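Shoe Sorter: teaching two arms to tidy a hallway
Project report, Stostholm shared workshop, March

Why slides?

We wanted a task that everyone recognises and that is still horrible for a robot. Slide sandals are brilliant for this. They are soft, they come in pairs, they bend when you squeeze them and they land any way up they like. The goal was simple to write down: two arms, one red crate, and every slide on the table goes in next to its partner.

The build

The arms are bolted to a bench with a wooden top and a black metal frame. Our control software is called Varis, and we wrote nearly all of it ourselves apart from the motor drivers. The parts budget was 800 pounds and we spent 679, mostly on cable, brackets and a second set of gripper fingers after we bent the first (a sad afternoon!). We have one view from over the bench and others close to the grippers, so we can compare what the arms "see" with what is really going on.

Views from the bench and from close to the grippers:
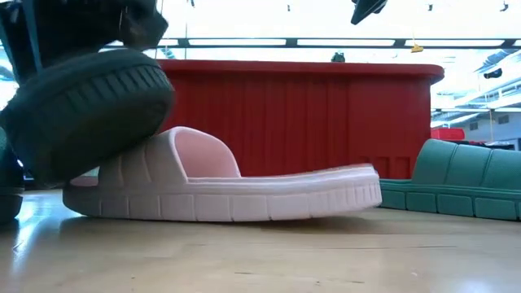
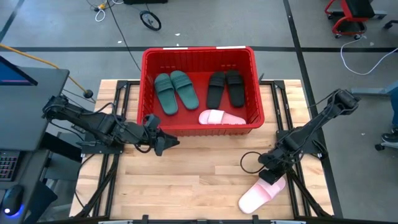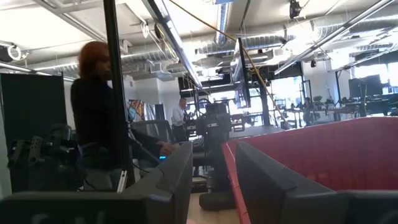
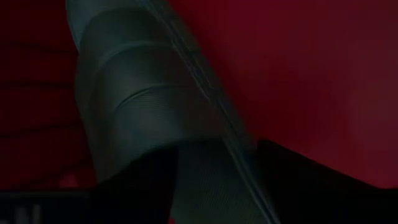

Getting the grip right took longer than everything else put together. Our first idea was to pinch the sole from the side, but the sole is chunky and the fingers skidded off the ridges. Going for the strap works far better: one finger under, one over, close gently, lift. We set a limit on the closing force after that and it stayed in for good.

Results

We logged 227 attempts over the month. Single slides lying the right way up are now almost boring to watch, and we love that. Upside-down ones are still hard. The arm has to roll the slide over against the table first, and if it pushes too fast the thing shoots off towards the edge. Pairing by colour was easy for pink and much worse for black against dark green, so we ended up adding a 30 second lighting check at the start of each run.

What we would do next

Trainers with laces, definitely. Also a proper cable guide for both arms, as a loop that snags halfway through a run ruins the whole log. The Peruto fingertips we tried in the last week looked promising but we ran out of time to test them fairly.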